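Solluneck Kitchenware, Returns and Inspection
Bench 22, weekly safety checklist with comments
Date: 2023-12-23
Filled in by: Godfrey Mfinanga

1. Work surface sound and stable
OK, with a comment. Pine, with knots, and one of the knots has a crack running out of it. I ran a fingernail along it and found no splinters. The form asks whether the surface is "free of natural defects," and I would like to meet the tree that passes.

2. Cables clear of the working area
NOT OK. There is a cable lying across the boards where the dishes go. When sorting was done by hand, the only thing trailing across this bench was somebody's sleeve. Reroute it or clip it down before the next shift. 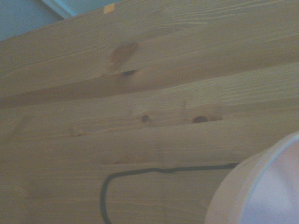 Nyokabi Mwaipopo asks that item 2 stay open until the people on the bench have been consulted, as the last reroute was decided upstairs and put the slack exactly where she rests her elbow. She also wants it noted that she used to inspect 200 pieces a shift with her hands and now spends the shift watching the arm inspect them, and that her neck hurts in a new place.

Noted, both parts. Item 2 stays open.

3. Emergency stop reachable from the operator's stool
OK since the stool was moved. Before that it was reachable by anyone with the arms of a basketball player.

4. Operator knows who is in charge of a stopped arm
PARTLY. Three people, three answers. One said the shift lead, one said Follero support, and one said "the arm." Follero support picks up after 29 minutes on a good day. The written answer is the operator on the bench, who may stop it at any time and does not need to ring anyone first. Please read this out at handover.

5. Gripper fingers inspected, nothing worn or loose
OK. Checked with power off and the lockout tag on, by me and Wael Mahrous.

6. Job rotation followed
NOT OK. The plan says no more than 80 minutes of watching before a swap to packing. The log shows Wael doing a full morning of it. He says he didn't mind. He also says he could not tell me a single thing that happened after the first coffee — this is what the rotation is for.

7. Camera stand steady, clamp knobs tight
OK. Hand tight, both of them. Staff asked again whether the camera records them or only the dishes. I was told "only the dishes" in March and have asked for that in writing. Still asking. 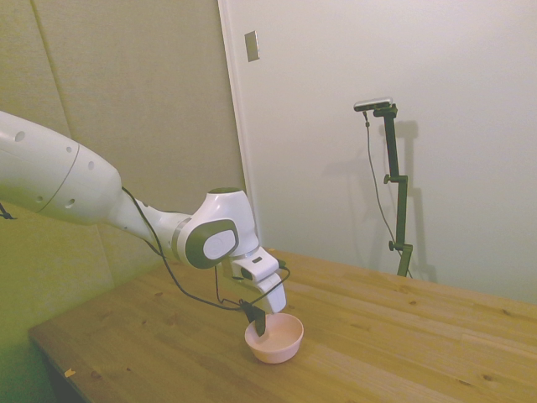
Bench 22: arm at the pink bowl, camera stand behind.

8. Training up to date
PARTLY. Nafula Ndung'u has done the operator course but not the restart course. At present she may stop the arm and then has to go find somebody to start it. She describes this as the best job she has had here.

9. Near misses reported
None on paper. Two in conversation, both sleeves. I have left a stack of forms by the kettle, where people will at least put their mugs on them.

Open items: 2, 4, 6, 8
Carried over: written answer on camera recording (item 7)
Copy to: Orest Tymoshchuk, bench file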